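3.2 手持夹爪示教与数据采集

我们在本节说明示教数据的采集方式。任务是家庭环境中的袜子整理：操作者从床面上拾取一只袜子，把它提起，移动到目标区域，然后松开。这个任务看起来简单，但是对模仿学习来说有几个困难。第一，袜子是柔性物体，它的形状在每一次抓取之前都不相同。第二，床面本身也是软的，被子有褶皱，夹爪向下接近时，支撑面会变形，所以不能像在桌面上那样用一个固定的高度来规定抓取点。第三，袜子的颜色和被子的颜色有时很接近，只用颜色分割不够可靠。

我们比较了两种示教方式。第一种是遥操作，操作者坐在控制台前，通过主手控制从端机械臂，画面由腕部相机传回。第二种是手持夹爪示教，操作者直接用手拿着一个与机械臂末端结构相同的平行夹爪，在真实的房间里完成任务，相机固定在夹爪上。两种方式使用同一种指尖和同一种相机安装角度，因此所得的图像在视角上基本一致，可以放在同一个数据集里训练。

遥操作的优点是动作直接记录在机器人的关节空间中，不存在运动学上的差别。缺点是速度慢，而且操作者感觉不到接触力。在我们的预实验里，操作者常常把夹爪压得过深，使指尖连同被面一起夹住。手持方式没有这个问题，因为人的手能够感到床面的反作用，动作也比较自然。但是手持方式记录的轨迹不一定是机械臂可以到达的，需要在后处理中进行检查（见3.4节）。

采集在Parnum和Gevstead两处住所中进行。两处的房间大小、家具位置和光照条件都不同。我们没有专门清理环境，床上和床边的日常物品保留在原来的位置，目的是让策略学会忽略与任务无关的物体。袜子由我们从Fluvosport的运动袜和没有品牌的普通袜中选取，共18只，材料和厚度有差别。每个操作者在开始之前有一段练习时间，练习数据不进入训练集。

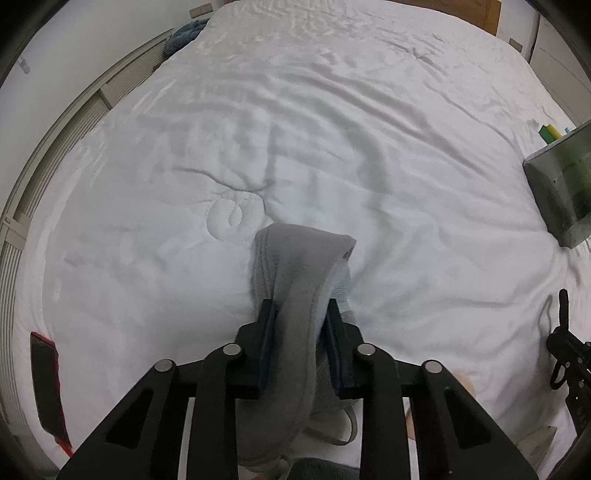
图4 手持夹爪示教：两指夹住一只浅灰色袜子，将其从白色绗缝被上提起。

每一次示教分为4个阶段：接近、闭合、提起和放置。阶段的边界由夹爪开度自动判断。具体地说，当开度连续下降并且稳定在一个大于零的值时，我们认为夹爪已经夹住物体；当开度稳定在零附近时，认为抓取失败，这一条轨迹被标记，但是不立即删除。我们保留失败轨迹的原因是，其中一部分包含操作者重新打开夹爪、再次抓取的过程，这样的恢复动作对策略的鲁棒性有帮助。只有从头到尾都没有成功抓取的轨迹才从训练集中去掉。

对于操作者，我们只给出三条要求。接近时夹爪的速度应当平稳，不要突然改变方向；闭合之前应当有一个短暂的停顿，便于后面的时间对齐；提起之后，袜子的一部分应当留在相机视野内。关于抓取位置，我们没有规定。有的操作者习惯抓袜口附近，有的习惯抓中间部分。我们起初担心这种多样性会使策略的输出变得模糊，所以在第4节中专门做了对比实验，分别使用限制抓取位置的数据和不限制抓取位置的数据来训练。

夹爪的位姿由视觉惯性里程计估计。在床面场景中，特征点主要来自房间里的家具和墙边的物体，大面积的白色织物能提供的特征比较少。当相机离床面很近时，视野中的大部分被织物占据，位姿估计容易漂移。我们采用的办法是使用广角镜头，使床的周围也保留在画面中，并且在每一段录制的开始让操作者把夹爪举高，慢慢环视房间，以建立初始地图。如果某一段的重投影误差超过阈值，这一段就不被使用。

经过以上的筛选，我们一共得到968条有效示教轨迹，其中手持方式占大多数。遥操作数据的数量较少，主要用来校正两种方式之间的动作延迟。手持夹爪的开度由指尖上的标记计算，没有机械延迟；机械臂上的夹爪从收到指令到真正闭合需要一段时间。如果不对这个差别进行补偿，策略在执行时会过早提起，袜子容易从两指之间滑落。我们用遥操作数据估计这一延迟，并把手持数据中的开度指令相应地提前。

数据的标注和回放使用我们自己开发的工具Manzano。标注者在回放时检查阶段边界是否正确，必要时手动移动。为了检查标注的一致性，我们从数据集中随机抽取一部分轨迹，由两名标注者独立完成，对于边界相差超过9帧的情况，由双方讨论后重新确定。这类情况大多出现在提起阶段的开始，因为袜子较软，夹爪已经上升时，袜子的下端可能仍然接触床面，不同的标注者对“提起”有不同的理解。我们最后规定，以夹爪开始持续上升的时刻作为提起阶段的起点，不考虑袜子是否完全离开床面。

需要说明的是，本节的数据只包括单只袜子的拾取和放置。把两只袜子配成一双的任务需要对物体进行识别和记忆，其示教方法与这里不同，在第5节中另外讨论。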